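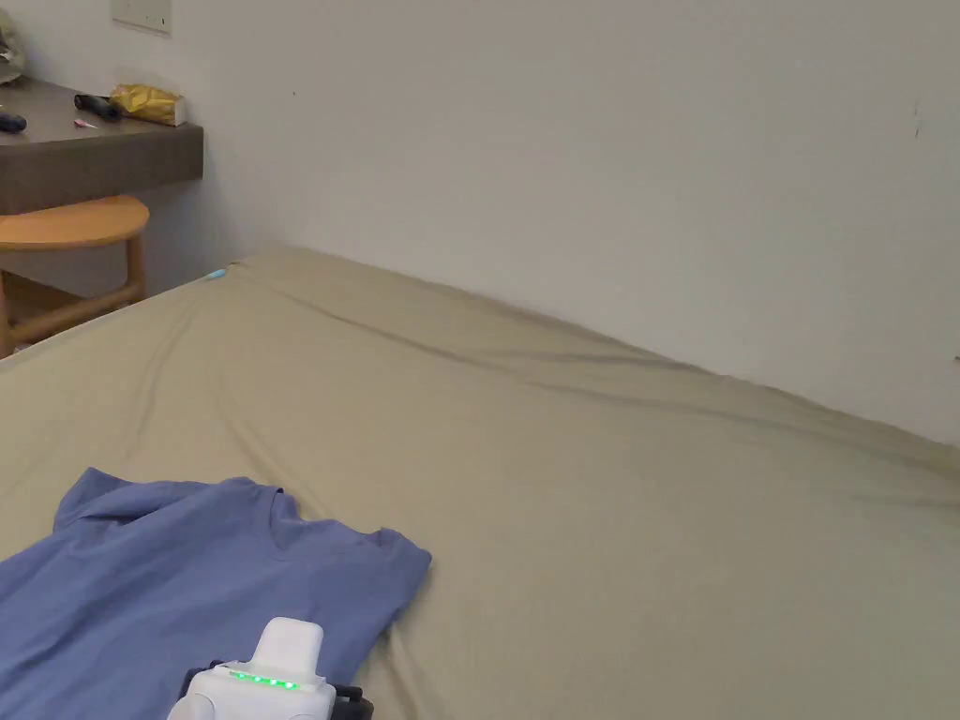 En noviembre pasé una mañana en las jornadas de puertas abiertas de Kundard, que enseña a ordenar y doblar ropa en un piso de muestra. Nos recibió Liesl Baumgartner y fuimos directos al dormitorio. Allí se trabaja sobre la cama, con la sábana bajera puesta y nada más encima – ni colcha ni cojines.

Empezamos por las camisetas lisas de manga corta: extender, alisar desde el cuello, meter las mangas y doblar en tres. El taller completo dura unos 30 minutos y admite grupos de cuatro. Después vimos los armarios de Kandwood. La entrada es gratuita, con reserva previa.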